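Gremesitz Bowls and Fruit, README

Hi, and thanks for downloading this. Gremesitz is a collection of short clips about putting fruit into bowls and taking it out again, and that really is the whole subject. I started it in May on a white table with whatever was in my kitchen, and it has grown to 1,333 clips since then. Please read the part about the pears before you use anything, because the labels changed between releases and I still get mail about it.

What's in the folder

Clips are sorted by the bowl the fruit ends up in, so you'll see a folder for pink, one for blue, and a smaller one called "table" for clips where the fruit ends up on the table itself. Each clip has a text file next to it with the same name. The text file holds one plain sentence ("put the pear in the pink bowl") and a line for the fruit. I wrote every sentence myself, so if you spot a typo it's mine, and I'd love to hear about it!
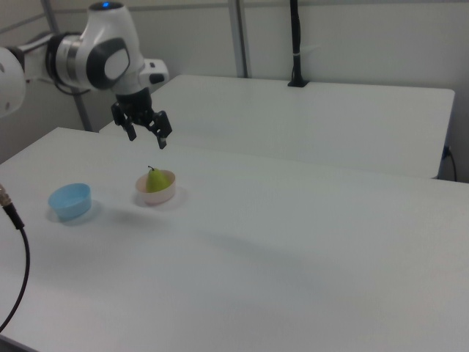
Tincuța Anghel
Gremesitz notes, updated in May

The pear is in the pink bowl and the blue one is empty, so a clip that stops like this goes in the pink folder. Easy enough. The sorting rule only looks at the end of the clip. If the fruit visited the blue bowl on the way, that doesn't matter for the folder, but I do mention it in the sentence.

About the bowls

I use the same pale pink and light blue pair all the way through. I picked them because I liked the colors together (not very scientific, I know), and they're light enough that the shadows stay soft on the white table. The downside is that the pink one can look nearly white in bright light. If you're sorting by color on your own, check a few of the Saturday morning clips first, those are the worst ones. In the text files it's always "pink", even when your eyes tell you otherwise.

The bowls trade places a lot, so please don't assume blue is on the left. The gap between them changes too. Sometimes they're nearly touching and sometimes you could fit another bowl in between.

About the pears

Okay, the pears. In the first release I had two labels, "green pear" and "yellow pear", and that was a mistake. Plenty of them are a light yellow-green and I went back and forth depending on my mood. Everything is just "pear" now. If you have the old files, the script called merge_pears fixes the labels and leaves the clips alone.

Pears like to lean. With the stem up and the round end settled in the bowl they look great, but I kept the ones that tipped over as well, and their sentences say "on its side". Only the final position gets that note.

Known problems

29 clips have a text file with no fruit line. They're listed in missing.txt and I'm working through them, slowly.

A batch of 14 was saved twice under different names. I left both copies in so nobody's file list breaks, and I'll drop the extras in the next release.

The word "dish" shows up in a few early sentences. It means bowl.

What's next

I'd like to get to 3,000 clips, with plums and maybe a lemon or two. A third bowl is also on my list, probably something darker, though I haven't found one in the right size yet. If you want to send corrections, put the clip name in the subject line and the sentence you'd prefer in the message.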